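Busy board that comes apart in sections: what do I put on the last one?

Posted by flakano_attic in Making & Fixing
1,187 views

Hi all! I'm building a sort of activity box for the family room (kids and at least one uncle will be using it) and I've been copying the general idea of a modular board I really like. It's three sections that lock together like jigsaw pieces, with a carrying handle at each end. Mine will be plainer, but I love that you could pull out one section and swap it when everybody gets bored.
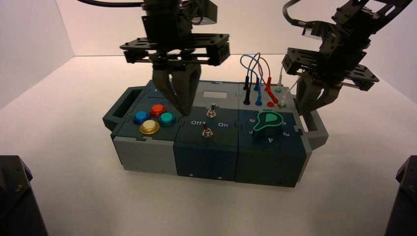

So the buttons I've got covered. I bought a bag of the arcade kind, and I'm doing four in different colors. Toggle switches, same, with little On and Off labels. Where I'm stuck is the third section. I like the idea of a pointer knob with numbers and then a bunch of banana plugs and sockets behind it, but I'm worried the cables will turn into a bird's nest and get in the way of the knob. Do I go shorter on the leads? Move the sockets? Nothing is wired to anything, it's all just for plugging and clicking.

funemska
Shorter leads, yes, but don't go crazy. I made mine 18 inches the first time and they flopped over everything, and then I cut them way down and you couldn't reach the far socket without yanking. Cut one, try it in every socket, then cut the others to match. Get the really soft silicone wire too, the stiff stuff stands up in big loops and springs back in your face. I'd keep the sockets at the back so you can turn the knob without reaching over the cables. And match the plug colors in pairs, my niece figured out blue goes with blue before I'd even finished screwing the lid on!

Nandanthorpe
just skip the cables and put a second knob

dervishi_workbench
I'd keep the cables, they're what people go back to. Two things I learned the annoying way. Drill the socket holes before you paint, and tighten the nuts from underneath with a real wrench, because fingers won't do it and the whole socket spins when somebody pulls a plug. Also leave yourself a way into that section from the bottom. I glued mine shut in February and had to saw it open by March.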